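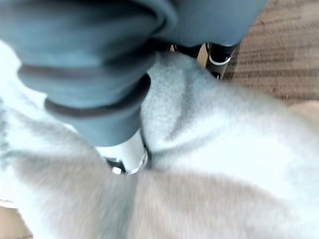 Unit 4 covers soft goods in the living room: throws, blankets, loose cushions and the upholstery they sit on. In most homes these are the last things to be handled before a room is called finished, and in the practical test they carry 60 points, more than any other part. A thick, pale fleece or plush piece bunches into rounded folds and broad creases when it isn't laid out, and the hollows look grayer or more beige than the high spots. Students often mark this shading down as soiling on the condition sheet. Open the piece out and look again under even light before you write anything.

Read these notes before the session and bring the condition sheet with you. Sessions are held in the training lounge. Darcy McKinnon teaches both groups this term.

4.1 Order of work

Work from the top of the seating down to the floor. The order is:

Take off throws and blankets.
Take off loose cushions.
Clean the upholstery.
Put back cushions.
Fold and place throws.
Move light furniture and lamps as needed, then vacuum the floor.

The floor is last. Lint from a fleece falls when the piece is shaken or folded, and a floor that was vacuumed first will have to be done twice. Students who trained on hotel bedrooms tend to want the floor done early. The order is the same there, so I am not sure where the habit comes from.

4.2 Pile fabrics

Fleece, plush, sherpa and faux fur all have a raised surface. For this course they are treated as one group, called pile fabrics. Points to learn:

Pile has a direction. Run the flat of your hand over it. One way feels smooth and the other way drags a little. The smooth way should run down or toward the front of the seat when the piece is placed.

Pile hides small objects. Remote controls, pens, earring backs, furniture caps and hard fittings all get caught up in a bunched blanket. Feel through the whole piece with flat hands before lifting it. Do not grab a corner and pull. On leather, a hard item dragged under a blanket can leave a scratch that will not come out.

Pile holds hair and crumbs. Use a soft garment brush, with the pile, in short strokes. Lint rollers are allowed on flat cushion covers but not on faux fur, where the adhesive pulls out fibers.

Do not iron pile. Do not put it in a hot dryer. If the care label is missing, write "no label" on the sheet and ask before washing. In the February group two throws were washed without a label check, and one of them came out matted along the whole of one side.

4.3 Folding a large throw

The method taught here is the thirds fold. One person can do it, with the piece laid over a clean bed or table. If there is no surface big enough, work in pairs.

1. Lay the throw flat, good side down. Smooth it from the middle out to the corners.
2. Bring the left third over the middle.
3. Bring the right third over that. Line up the long edges.
4. Smooth again, with the pile.
5. Fold the bottom up to meet the top.
6. Fold once more if the throw is going on an arm or in a basket. Leave it at five if it is going across the seat.

A heavy throw folded six times over will slide off a leather arm. For leather seating, lay it across the seat at one end or over the back, with the larger part of the weight behind.

The fold is judged on edges, not on speed. You have 8 minutes for the full seating area in the test, and the throw should take no more than two of them.

4.4 Leather and leather-look seating
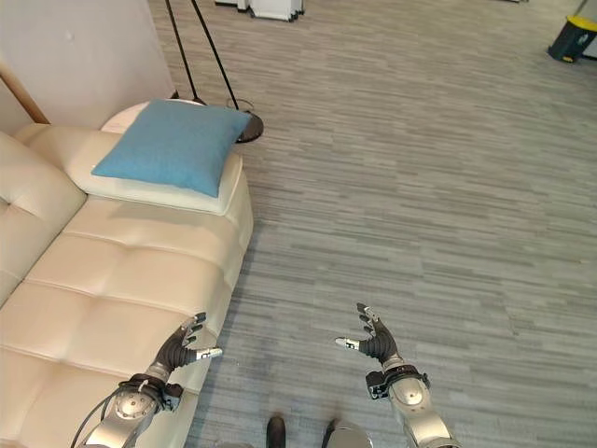
Tufted seats need more time than plain ones. The seams are deep, and dust and crumbs settle along the bottom of them where a cloth will not reach. Use the soft brush head on the vacuum, on low suction, and go along each seam once in each direction. Then wipe.

For wiping, use a white cotton cloth, damp but not wet. White is required because it shows color transfer. If the cloth picks up color from the seat, stop and report it. Wipe the padded sections one at a time, then dry each with a second cloth before going to the next.

Light leather picks up dye from jeans and from dark cushions. Look along the front edge of the seat and at the top of the backrest first. Write down what you find with its position, such as "front edge, second section from left."

We keep three leather cleaners in the supply closet. Ledel is the one for regular use on finished leather. Isatus is a conditioner and is used twice a year, never in a test. Trikora is for vinyl only. The bottles are the same size and two of the caps are the same color, so read the label each time.

4.5 Placing cushions

A flat rectangular cushion goes on the seat first, at the end or against the arm position, with its zipper to the back or underneath. A square throw pillow goes on or in front of it. The square may sit straight or be turned on its point. Either is accepted, but all the square pillows on one sofa should match.

Puff each pillow by pressing in from opposite sides, then turning it a quarter and pressing again. Do not chop the top edge with your hand. It stresses the seam and pushes the filling into the corners.

One light-colored pillow on a cream sofa is enough for most clients. Follow the client's sheet if there is one.

4.6 Lamps, side tables and floor

Floor lamps with a flat disc base are to be moved by the pole, held low, with the other hand steadying the upper part. Check where the cord runs first. Wipe the disc while it is off its spot. Glossy dark bases show every fingerprint, so wipe again after you set it back.

Round side tables are wiped on top, around the rim, and then underneath the rim.

Streaked or patterned gray carpet does not show lint well from standing height. Crouch and look across it toward the light. Vacuum slowly along the front of the sofa and in the space behind the lamp.

4.7 Condition sheet

Fill in one line per item. A replacement value goes in the last column. Use the values from the price list on the wall. The practice sofa is listed at 3,040 and the Juška model in the second room at 2,000. Do not guess at a value. Leave the box blank if the item is not listed.

Homework

Fold one throw or blanket at home by the thirds method. Write down the fabric, whether it had a care label, and which way the pile runs. Bring the sheet to the next session.

Revised 2022-11-01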